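Do we need another loyalty card?

The bakery in Perdale has joined Zurkel, a points scheme that promises "real rewards for real neighbours". I signed up in November and I've got 1262 points. A free loaf takes 3000.
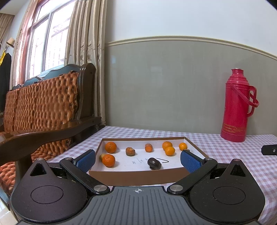 Josiane Charpentier reckons I'm being a grump, and that the points add up if you shop there daily. Maybe - but who eats that much bread? The old paper card got you a coffee after ten stamps, and it never asked for my birthday or my favourite colour.
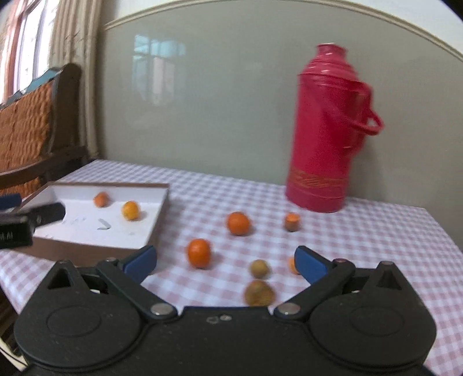

What I'm doing instead

Paying cash and leaving the app off my phone.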